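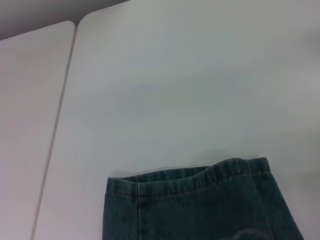
Folding bench / notebook

28 July 2026

Elastic-waist denim today, and I've been looking forward to it! The Bullum order is 1385 pairs of children's jeans, all to go out folded the Kokico way, and I wanted a proper feel for the cloth before we write the fold card. Waist first. Ordinary jeans have a stiff band you can line up by eye, but pull-ons gather themselves into a little ruff and the opening sits wherever it likes. I smooth it with the flat of the hand, outwards from the middle, and leave the gathers alone after that. Tugging at them just makes one side longer than the other.

Tried half a dozen ways of getting the legs to lie down. Best so far: hold the pair by the waist, let it hang for a breath, then lay it on the table and bring one leg over on to the other, seam to seam. Lovely when it goes right, it drops into place with a soft thump. When it goes wrong you get a roll of cloth along one edge and all the creases run off from it.

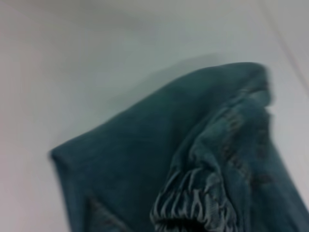
A note left in the margin by Sano says the gathers should go down first, before any of the leg is touched, and that a crease pressed in near the elastic will still be there in September. Fair point, and it fits what I found with the second stack. I'd add that the stitching is a good guide: if the seam wanders, the fold will too.

The lengthwise fold is the one I like most. Legs stacked, waist at one end, the whole thing a long narrow bundle, and from there it's only thirds. The leg end always wants to spread, so that's where the last bit of smoothing goes. Roughly 70 pairs to a crate if they're folded like this, which beats the old square fold easily.

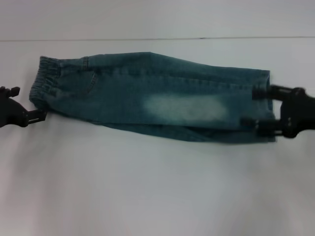
Does the lower leg have to match the upper one exactly? A finger's width showing along the bottom is fine, as it vanishes once the bundle is folded in thirds.

To do: ask Bermúdez for the longer table cover, redo the fold card with the waist step at the top, and try the same fold on the lined pairs (thicker, can't wait).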